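Bench Notes: what I'd put on the 2022 equipment list (and what I'd leave off)
16/12/2021

It's budget season again, which means I've spent most of my evenings with a spreadsheet and a cold cup of tea, trying to guess what we'll wish we had bought by next September. A few of you asked after the last newsletter how the board handling cell is coming along and whether the Hulside shop is getting one too. So let me tell you where we are, and what I've learned about spending money on this stuff (some of it the hard way!).

First, the arm. Everybody wants to talk about the arm. I get it, it's the fun part, and it's the biggest line on the quote. But we've had ours long enough that I can say the arm was the easy decision. Eltetti gave us a price, Aranda gave us a price, they were close, and we went with the one that could come out and train two of us on site. Done in one meeting.

The small stuff is where my first budget fell apart. Fingers, trays, mounts, cables, spare pads, a decent light. I had put down $300 for all of it, and I remember feeling pretty generous at the time. We ended up at $660 before we had moved a single board, and most of the difference was fingertips and trays. If you're planning a cell for your own shop, please take whatever you wrote down for "accessories" and double it, then look at it again after lunch.

The boards we're sorting are a good test of all this. They're crowded, with tall capacitors standing up where you'd love to have a nice flat surface, and the outline is full of notches, so there aren't many places you'd want to grab one. That drives what you buy. A wide opening on the gripper matters more to us than strength, and I'd happily trade a faster arm for a better set of fingers.
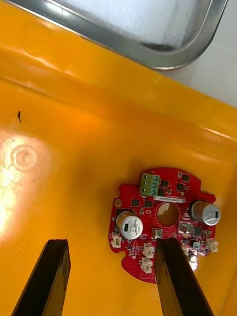

A red board on the yellow tray, with the gripper fingers open.

Trays deserve their own paragraph, because I got them wrong. I bought glossy plastic ones since they were cheap, easy to wipe down and came in a color you can spot from across the room. All true! But glossy plastic throws glare right back at a wrist camera, and we've been fiddling with lamp positions ever since. For next year I've asked Murkik to quote us on matte trays in the same size. They want a minimum order of 100, far more than we need, so if any of the other shops would like to split a box, write to me before I send the form in.

I'm also adding a line for wear parts. Our fingers are already showing scratches and scuffed edges, and I'd like a spare pair sitting in the drawer before we need it. Same goes for the lined metal trays, where the liners will need replacing sooner or later and never seem to get budgeted by anyone, me included.

What am I leaving off? A second arm, for now. Hulside would love one, and I'd love to give them one, but I think they should borrow time on ours through the spring and find out which of their jobs really suit it. I'm also skipping the extended software plan. We looked at what we used this year and the basic one covered it fine.

The draft list goes in right after the holidays, so if you have a pet item you want on it, send me the part number and a price, please, and a line on what job it's for. "It looked cool at the trade show" has been tried before, mostly by me.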